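Kindale Tabletop Sorting Collection: README

Maintained by the Household Arrangement Group, Pluvholm. Contact for corrections: Melati Latuheru. 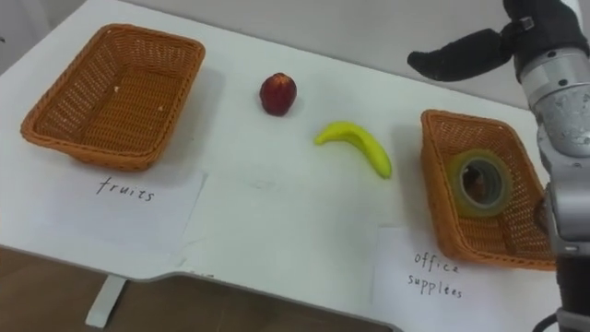
The Kindale collection documents the sorting of small everyday articles into labeled containers on a table. It was assembled to support the study of how written category names guide the placement of objects, and how consistently the same article is assigned to the same category. The present release contains 3,598 records. Each record covers one sorting layout, from the first arrangement of the articles to the final state of the containers.

Version and date

Release 4, issued 2025-07-14. This release replaces all earlier ones. Users who hold an earlier copy are asked to discard it, as the category field has been revised throughout.

Setting

Layouts are prepared on a white tabletop against a pale grey wall. Articles are sorted into woven wicker baskets, each with a handwritten paper label laid in front of it. A layout may begin with one basket already holding an article while others remain empty, and with further articles lying loose on the table between them. Starting states of this kind were included deliberately, so that partly completed work is represented alongside work not yet begun.

Categories

Category names are taken from the labels. The two used most often are fruits and office supplies. The fruits category covers whole pieces such as bananas and round red fruit. Both real produce and imitations are admitted, and the category does not distinguish between them. The office supplies category covers adhesive tape, pens, clips, erasers, and similar desk articles. Packaging belongs to the category of its contents, unless it is empty, in which case it is recorded as unassigned.

Labels and spelling

Labels were written by hand in black marker and have been kept as written. Spelling varies. The form "office supplees", written over two lines, occurs in the collection and is to be read as office supplies. The label_text field preserves the original wording, including case and any error. The label_norm field gives the standard spelling. Transcription was carried out by Adi Santoso and checked against the Yatsenko word list. Where a reading was in doubt, the label_text field ends with a question mark.

Record fields

layout_id: unique identifier of the layout
label_text: wording of the label as written
label_norm: standard spelling of the category
article: common name of the article
start_place: table, or the name of a basket
end_place: table, or the name of a basket
remark: free text, often blank

Place names follow the position of the basket from the side on which the labels are read, as left or right. An article resting on the rim of a basket is recorded as on the table.

Known limitations

Nearly 2,000 records concern fruits, and the category is therefore overrepresented. The range of containers is narrow. Remarks were entered by different persons and do not follow a common form. Article names are general, and no attempt was made to separate varieties of fruit. A round red piece may be entered as apple in one record and as nectarine in another. Comparisons by article name should take this into account.

Access and use

The collection may be used for teaching and noncommercial research. Access is granted for 365 days and may be renewed on written request. Redistribution of individual records requires prior approval. Publications should cite the collection by name and release number.

Corrections

Reported errors are reviewed before each release. Reports should state the layout_id, the field concerned, and the proposed reading. Reports received by the end of August will be considered for the next release, which will also add the Trisley layouts. These are held separately at present and are not counted in the total given above.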